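Morning all! Long overdue bead post, so get the kettle on, this may take me a few goes.

The Urncombe bead swap is filling up nicely. We've 626 beads promised already (I had hoped for half that, you lovely generous lot) and the kits go out to everyone in October.

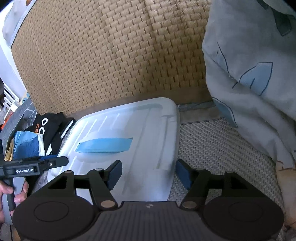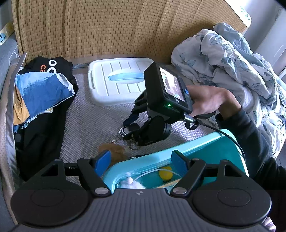 Someone asked me how long a rolled paper bead needs before it can be varnished. Leave it overnight if you've used ordinary white glue, and a bit longer if the paper is thick or shiny, or the varnish goes cloudy on you.

I've been cutting mine from an old Clondeck seed catalogue, long thin triangles, and the reds come out so pretty once they're rolled up tight. 308 done and nearly 8 evenings of telly to show for it!

If you're making the bracelet from the Cunmont pattern, I'd string 7 beads first and try it round your wrist before you crimp anything. Mine came up far too big and I had to undo the lot, with a fair bit of muttering.

Kandasamy have the small silver spacers back in too, the plain ones, and I may have bought more than I meant to. Earrings next, I think, if I can find my round-nosed pliers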